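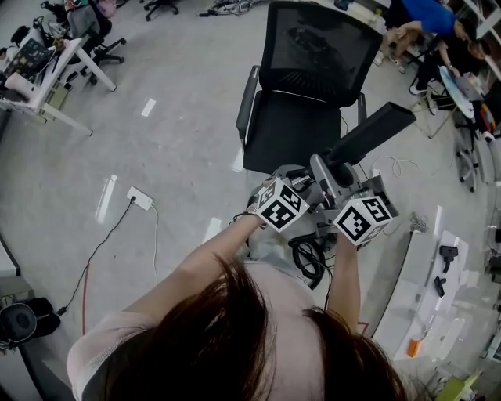

Posted in November by the Codwood Reel desk
Last updated: November, 7:40 p.m.

How to Write a Sci-Fi Movie Review When You Only Get to See It Once

I've been writing up science fiction movies for Codwood Reel for a while now, and the question I get most from readers who want to start their own review page is how I remember everything. I don't! I forget tons of it. I once spent a whole paragraph praising a spaceship chase that was in the trailer and had been cut from the movie. So what follows is the routine I've settled into, one viewing, one evening, one review the next morning. Steal whatever you like.

My running example is Drurine, the mining-moon thriller I reviewed last month, so there are some mild spoilers for the first half. If you were saving it, go watch it and come back.

Before you go in

Skip the trailer if you can. I know, it plays before everything else you watch and you can't exactly stick your fingers in your ears (I have done this). But a trailer gives you somebody else's highlights, and you'll sit there waiting for them. With Drurine I had seen the big airlock moment so many times that when it showed up I was checking it off a list.

What I do look up is the running time and who wrote it. The running time helps because when I start getting fidgety I like to know whether we're at the midpoint or ten minutes from the end. A movie that drags in the middle has a different problem from one that can't find its ending, and you'll want to say which.

Then write down one sentence about what you're hoping for. Mine for Drurine was "please let the moon feel like somebody works there." Keep that sentence. You'll need it in the morning, and it keeps you fair, too, if you were hoping for a laser battle and got a sad movie about a radio operator.

Taking notes in the dark

Paper only, please. A phone screen in a dark theater is awful for the whole row behind you. I use a small spiral pad and a fat pencil, and I write big, and I turn the page way before I think I need to. My early notes were all written on top of each other and looked like a bird had walked through ink.

I keep myself to 18 notes for the whole movie. It sounds stingy, but once I had a limit I stopped copying down the plot and started catching the stuff I'd want to talk about later. The plot you'll mostly remember anyway. What slips away is the small stuff: a line of dialogue, a sound, the exact point where you stopped believing the captain.

A few real ones from my Drurine pad:

"boots stick to floor, love it"
"why is she whispering, they're alone"
"elevator again"
"the soup!!"
"brother = obviously alive"

Not one of those makes sense to anyone else, and they don't have to. "The soup" turned into the best paragraph in my review. It's the bit where the crew eats in silence after the cave-in and you can hear every spoon, and I'd have lost it completely by breakfast.

Don't write while something exciting is going on. Look up and watch! Write in the lull afterward. Action scenes nearly always get followed by somebody catching their breath in a corridor, and that's your moment.

Right after the credits

Sit in the car, or on the bus, or on that sticky bench in the lobby, and fill in 3 things before you talk to anyone:

1. Did it have rules, and did it stick to them?
2. What did it make me feel, and when did that start?
3. What would I tell a friend in one breath?

The first one is the science fiction question, really. I don't care whether the physics is right. I couldn't tell you if it was. I care whether the movie plays fair with its own setup. In Drurine they tell you early on that the radios can't reach the surface, and everything tense about the first hour hangs on that. Then a radio reaches the surface. No explanation, and on we go. I was so annoyed I broke the pencil point.

Compare that with Sriwong, the time-slip one from the spring, where each jump costs the pilot a memory. It's a goofy idea, but they never once cheat on it, and by the end I was gripping the armrest over whether a man would remember the word for "kettle." I'd watch it again tonight.

The "before you talk to anyone" part matters more than I used to think. I went to see Nurkow with a big group and everyone came out raving, and I wrote a rave, and then a week later I had to admit to myself that I'd been bored for most of it. I still feel bad about that one. It's still on the site.

The morning draft

Go to sleep. Then get your pad, your hope sentence and your 3 answers, and write the whole thing in one sitting without looking anything up. I aim for 2,000 words and expect it to be a mess. Leave blanks for names. If you stop to check who played the second engineer, you'll be reading about her dog forty minutes later.

Start with the strongest thing you've got. I don't mean the plot summary. If I could take back every review I opened with "In the year such-and-such," I would. The Drurine review starts with the soup. The setup can wait until the second or third paragraph, and it should be short, just enough that somebody who hasn't seen the movie can follow your complaints.

When you get to the acting and the effects, be specific or leave it out. "The effects were great" could be about any movie made in my lifetime. "The dust hangs in the air after the blast and doesn't come down" is about this one.

On spoilers, my own line is the midpoint. Anything before it I'll mention if I have to. Anything after it I'll only hint at, and if I can't make my case without giving away the ending, I put a warning in bold and let people bail out.

Cutting it down

Now the painful part, taking that draft down to 1,000 words. I go after the same things every time:

- Any second example that makes the same point as the first
- Plot that I'm only retelling because I enjoyed typing it
- The word "visually"
- Comparisons to movies more than half my readers won't have seen
- Jokes I laughed at while writing them (sorry, me)

Then I read it out loud in the kitchen. If I run out of breath, the sentence gets split. If I hear myself doing a Serious Critic Voice, that paragraph goes and I write down how I'd say it on the phone.

Last of all, look up the blanks. Check the spelling of every character name, because sci-fi names are a menace and the fans will write in. Drurine has a Kessa and a Kesse in it. They're in the same scene. I got them backward in the first version and heard about it before lunch.

About the star rating

I add it at the very end, after the cutting, and I go with whatever the review in front of me sounds like. If the words read like a two and a half and my gut says four, one of them is wrong, and I go back and find out which. With Drurine it was my gut, still cross about the radio. I bumped it up to three stars and left the soup where it was.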